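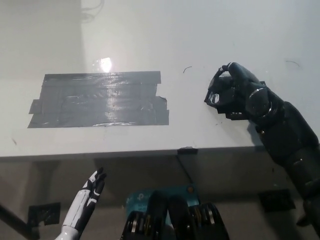 Plundis, jeu de données de manipulation sur table
Fiche et notes de montage

Résumé

Plundis regroupe des enregistrements de téléopération réalisés dans l'atelier partagé de Haltetham, sur un robot à deux bras monté par nos soins. Les tâches se déroulent sur un plateau blanc mat, avec une vue prise depuis la tête. Version courante : 512 épisodes, tous relus. Le dépôt contient les données, les scripts de conversion et les fichiers de calibration. Les plans des pièces imprimées se trouvent dans un dépôt distinct, Howells, versionné à part.

Mainteneuses : Eirlys Mostyn (mécanique, calibration), Beca Lloyd (logiciel, annotation).

Matériel

Deux bras, chacun terminé par une main articulée à plusieurs doigts. Les deux mains n'ont pas le même habillage : l'une est noire, l'autre porte des panneaux blancs sur l'avant-bras et les doigts, avec les articulations en noir. La différence de couleur est utile au relecteur et pénible pour les modèles de segmentation, qui apprennent vite à s'en servir. Voir la section Biais.

La table est fixe. Son chant avant, gris plus foncé, sert de repère horizontal lors du recalage. Une petite attache noire y est fixée au milieu et un câble fin en descend. Ne pas la déplacer entre deux sessions : le script recale.py la prend comme point d'ancrage et échoue sans message clair si elle sort de sa fenêtre de recherche.

Repères adhésifs

Le plateau porte une zone rectangulaire de ruban gris foncé, posée en bandes horizontales qui se chevauchent. C'est la zone de dépôt de référence. Ses bords sont irréguliers et une bande dépasse de chaque côté ; le contour ne doit donc pas être traité comme un rectangle exact. Le masque fourni (masques/zone_depot.png) a été tracé à la main et suit les décrochements.

Le ruban est brillant et plissé. Sous l'éclairage du plafond, un reflet blanc peut saturer le plateau juste au-dessus de la zone. Nous avons essayé de baisser l'exposition, ce qui écrasait les détails de la main noire. Le réglage retenu privilégie la main.

Des carrés de ruban noir sont également collés en dehors du plateau, plus bas dans le champ. Ils servent au contrôle visuel de la pose de la tête et n'interviennent dans aucun calcul.

Structure du dépôt

episodes/ : un dossier par épisode, numérotation continue
episodes/NNNN/tete/ : images de la vue de tête
episodes/NNNN/etats.csv : positions articulaires des bras et des mains
episodes/NNNN/note.txt : remarque libre de l'opératrice, parfois vide
masques/ : zone de dépôt et région utile du plateau
calib/ : paramètres de caméra, un fichier par remontage
scripts/ : conversion, recalage, contrôle d'intégrité

Les angles sont en radians, les temps en secondes depuis le début de l'épisode. L'ordre des articulations est donné dans calib/ordre.txt. Il a changé une fois, en mai, après le remplacement d'un contrôleur ; les épisodes antérieurs ont été réécrits dans le nouvel ordre.

Tâches

Le jeu couvre 12 tâches courtes : saisir, déposer dans la zone, pousser, retourner, ainsi que des variantes à deux mains. Une tâche de repos est incluse, dans laquelle une main reste fermée au contact du plateau. Elle sert à estimer la dérive des capteurs et à vérifier la pose des bras au repos. Ne pas l'utiliser telle quelle pour l'apprentissage d'une politique.

La liste complète, avec les critères de réussite, est dans taches.txt. La réussite est jugée par la relectrice à partir de la vidéo, sans accès aux états articulaires.

Installation et conversion

python scripts/verifier.py episodes/
python scripts/convertir.py --sortie plundis_conv/ --taches toutes

La conversion complète prend presque 67 minutes sur le poste de l'atelier. L'option --reprise évite de retraiter les épisodes déjà écrits. Si le contrôle signale un épisode sans note.txt, créer un fichier vide ; l'absence de remarque n'est pas une erreur, l'absence de fichier en est une.

Biais et limites connues

Un seul lieu, une seule table, un seul éclairage. Le mur du fond est gris pâle et offre peu de texture, ce qui pénalise les méthodes d'estimation de pose par points d'intérêt.

La partie basse de l'image montre l'espace devant et sous la table, plus sombre. On peut y trouver des éléments de mécanique, des câbles ou du matériel rangé, par exemple une boîte bleu canard avec du texte blanc. Ces éléments ne sont pas annotés. Le masque région_utile les exclut et nous recommandons de l'appliquer à l'entraînement.

Le plateau n'est pas nettoyé entre chaque prise. Fibres, cheveux et petites taches sombres sont visibles sur certaines images et n'ont pas été retouchés. Un détecteur de petits objets réglé trop bas les signalera.

Opératrices : 2, toutes deux droitières. Les prises à gauche sont plus lentes et moins régulières.

À faire

Refaire la calibration main-œil du bras droit.
Publier le second lot, enregistré à Gakville sur une autre table.
Remplacer le ruban de la zone de dépôt par une version mate et conserver l'ancien masque pour les épisodes existants.
Documenter le format des fichiers calib/, actuellement décrit seulement dans les commentaires du script.

Licence et contact

Données sous CC BY 4.0, scripts sous licence MIT. Pour signaler un épisode corrompu, ouvrir un ticket avec son numéro et la sortie complète de verifier.py. Les questions sur les pièces imprimées vont dans le dépôt Howells.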